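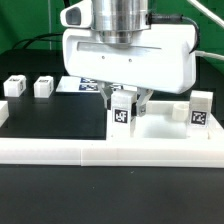
Wie viele Leute braucht man für einen Abend mit Didix?
Drei reichen, dann tanzt einer und zwei werten. Am schönsten wird es mit sechs bis zehn, darüber zieht es sich.

Didix — das Jury-Set für den Tanzshow-Abend zu Hause

Ich gucke Tanzshows, seit ich denken kann, und zwar nie still. In meinem Wohnzimmer in Testach wird mitgewertet, reingerufen, gestritten und beim Finale auch mal geheult. Früher haben wir unsere Punkte auf Pappteller geschrieben, mit Filzstift, und bei der dritten Folge waren die Teller alle und die Zahlen nicht mehr zu lesen. Daraus ist dann über ein paar Staffeln hinweg dieses Set geworden. Inzwischen lasse ich es in der Druckerei Sukow herstellen, packe es selbst ein und verkaufe es hier im Shop.

Man kann Didix auf zwei Arten benutzen. Entweder ihr sitzt vor dem Fernseher und wertet, was da getanzt wird (das ist die Sofa-Variante, die machen wir unter der Woche). Oder ihr tanzt selber, mit Auftrittskarte, Jury und allem, und dann braucht ihr ein bisschen Platz und einen Nachbarn mit Humor. Der Couchtisch muss raus! Ich sage das jedes Mal, und jedes Mal denkt einer, es geht schon.

Was im Karton ist

Fünf Sätze Wertungskellen, jeweils von 1 bis 10, in fünf Farben
143 Auftrittskarten
Ein Wertungsblock mit 64 Blatt
Eine Moderationsmappe mit Klemme
Eine Finalschärpe aus Satin, Gold mit schwarzer Schrift
Die Anleitung, ein gefaltetes Blatt, auf der Rückseite die Kurzregeln

Die Kellen sind aus Karton mit 300 g/m², beidseitig bedruckt, die Zahl steht also auch hinten drauf. Das war ein Wunsch von ganz vielen, ihr wolltet ja selber sehen, was ihr da gerade hochhaltet. Die Griffe sind aus Buche und geklammert. In der ersten Auflage waren sie geklebt, und das hat bei den Achten und Neunen nicht lange gehalten (wir sind offenbar alle sehr großzügig). Wer noch so ein altes Set hat, kann die Griffe bei mir einzeln nachbestellen, schreibt einfach »Griffe« ins Bemerkungsfeld.

Zu den Auftrittskarten kommen immer die meisten Fragen, also etwas ausführlicher. Auf jeder Karte steht ein Tanz oder eine Art, sich zu bewegen, dazu eine Stimmung und eine kleine Gemeinheit. »Langsamer Walzer, beleidigt, ein Arm bleibt am Körper.« Oder: »Auftritt eines Actionhelden, der seinen Parkschein nicht findet.« Es sind auch etliche Gangarten dabei, bei denen man gar nicht tanzen muss und bloß einmal quer durchs Zimmer geht, wie ein Filmstar über den roten Teppich geht, mit Schultern und allem. Die sind bei uns fast beliebter als die Tänze. Mein Vater hat damit einen ganzen Abend gewonnen, ohne ein einziges Mal die Hüfte zu bewegen.

Von den Karten sind 93 für alle Altersstufen, die haben einen hellblauen Rand. Die restlichen haben einen roten und sind eher für später am Abend. Schlimm ist da nichts, aber mit der Schwiegermutter würde ich vorher kurz durchblättern.

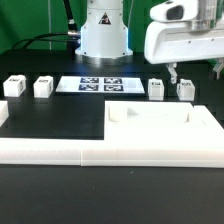 Gespielt wird in drei Runden. In der ersten zieht jeder eine Karte, hat eine Minute zum Überlegen und tritt dann auf. In der zweiten bestimmt die Jury, wer mit wem ein Paar bildet, und da geht es meistens los mit den Diskussionen. In die dritte kommen nur noch die besten zwei, die bekommen dieselbe Karte und treten nacheinander an. Wer moderiert, hält die Mappe, sagt die Namen an und darf jederzeit unterbrechen. Bei Gleichstand gibt es ein Stechen, das höchstens zwanzig Sekunden dauert. Mehr Regeln hat es nicht, und die paar dürft ihr natürlich ändern.

Musik ist keine dabei, das werde ich oft gefragt. Nehmt, was ihr habt. Bei uns macht einer aus der Runde die Musik und verrät vorher nichts, und dann muss man eben einen Tango auf einen Schlager hinlegen, der dafür nun wirklich nicht gemacht ist — herrlich!

Die Moschos-Erweiterung

Seit diesem Herbst gibt es auch Moschos, das ist die kleine Schachtel für Leute, die schon ein Didix haben. Drin sind neue Karten nur für die Jury. Man zieht vor der Runde eine und ist dann den ganzen Durchgang lang jemand Bestimmtes: die Strenge, der Schwärmer, der Gastjuror, der nur für seinen neuen Film da ist und das alle zwei Minuten erwähnt. Den Gastjuror will jeder. Ich habe ihn deshalb in der Schachtel doppelt dringelassen, obwohl das zuerst ein Fehler im Druckbogen war.

Moschos alleine funktioniert nicht, ihr braucht die Kellen aus dem großen Set dazu.

Ein paar praktische Sachen

Der Karton passt in ein normales Regalfach für Brettspiele, hochkant wie liegend. Die Schärpe bitte kalt und von Hand waschen und nicht bügeln. Der Wertungsblock lässt sich nachkaufen, ein Blatt reicht für einen Abend mit bis zu zwölf Auftritten. Zusätzliche Kellensätze gibt es auch, in Grün und in Lila, falls eure Jury größer ist als fünf. Ich liefere nach Deutschland und Österreich. In die Schweiz geht es im Moment nur auf Anfrage, schreibt mir vorher eine Mail, dann schaue ich, was das Porto kostet.

Für Vereine und Tanzschulen mache ich die Schärpe auf Wunsch mit eigenem Text. Höchstens 24 Zeichen, Leerzeichen zählen mit, und Herzchen gehen leider nicht (ich habe es probiert, die Maschine macht Kartoffeln daraus).

Stand 22. November 2021: Das große Set ist auf Lager, Moschos auch. Die lila Kellen sind gerade aus und kommen im Dezember wieder rein. Wer sie vormerken möchte, legt sie ganz normal in den Warenkorb, abgeschickt wird dann alles zusammen. Soll der Rest schon vorher los, bitte zwei getrennte Bestellungen machen.

Fehlt eine Karte oder ist eine Kelle geknickt, schickt mir ein Foto über das Kontaktformular und nennt mir die Nummer, die klein unten rechts auf der Karte steht. Ersatz geht meistens am nächsten Werktag raus.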